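Ticket 298: Photo uploads stall at 48 percent on the Privotley listing editor
Status: Resolved
Priority: Normal
Product: Privotley seller site, listing editor
Opened: February 24, 2021

Problem as reported

Uploads to the used games section stop at 48 percent and stay there. The progress bar does not move again and there is no error message. Closing the tab and starting over gives the same result. Text changes to the listing save without trouble. The account is on the Boros plan, which allows 800 photos in total, and 131 are in use, so the storage limit is not the cause.

The last upload that worked was in January. Nothing on the account was changed after that, but the office moved to a new router, a Warnix, and the browser updated itself at least twice.

Log

1. Signed out, cleared the cache, signed back in. Same result.

2. Tried a second browser with no add-ons. The bar still stopped at 48 percent.

3. Tried a second computer on the same network. Same result. This made the browser unlikely, so I stopped looking there.

4. Uploaded a very small picture (a plain gray square saved from a paint program). It went through right away. A full-size photo sent a minute later stalled. Small files pass and large ones do not.

5. Resized one of the full-size photos to half its width. It went through on the first try, but the preview was too soft to use for a listing.

6. Tethered the computer to a phone and turned off the office connection. Full-size photos uploaded without stalling. The fault is on the office network – not the account and not the editor.

7. Logged in to the Warnix. Under Traffic there is a setting called Upload Guard, which was on. The help text says it limits long outgoing transfers. Turned it off, saved, restarted the router.

8. Full-size photos still stalled. Checked the setting again and it was back on. The page shows "Saved" but the change does not survive a restart.

9. Updated the router firmware, turned Upload Guard off again, restarted. This time it stayed off.

10. Sent a batch of three full-size photos to a draft listing. All three finished and show at full size in the preview.

Chess set:
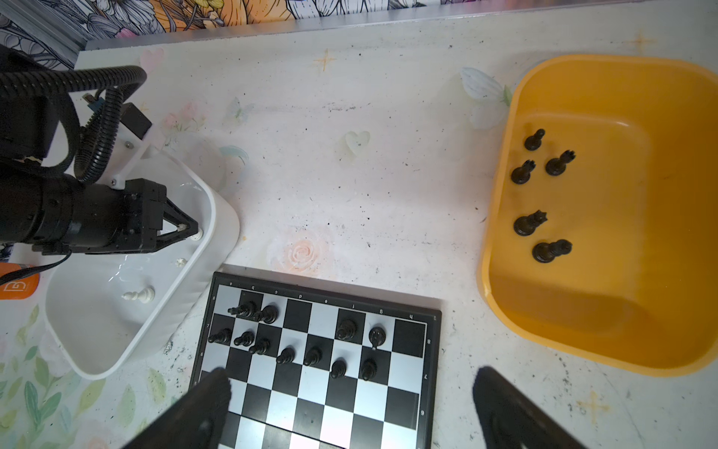
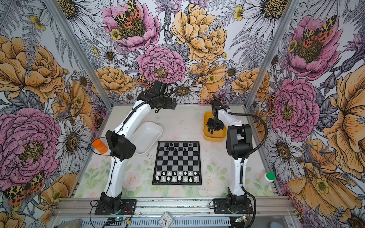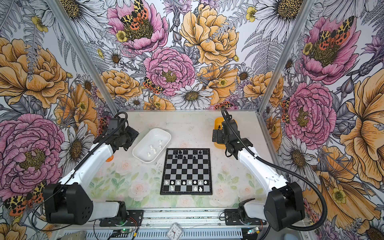
11. Left the draft open for an hour and reloaded it. The files were still attached and the thumbnails had been built. Deleted the draft afterward so it would not count against the plan.

12. Ran the Cilla sync by hand. It had been failing every night with a timeout and I had assumed that was a separate fault. It finished normally, so the two were the same problem. The older ticket for the sync can be closed with this one.

Fix

Update the Warnix firmware first, then turn off Upload Guard, then restart. Doing it in the other order does not work – the old firmware puts the setting back.

Still open

The editor should show an error when a transfer stalls. It waits forever at the moment. Sent to Privotley as a feature request, no answer yet.

The resized photo from step 5 is still on the live listing and needs to be replaced with the original.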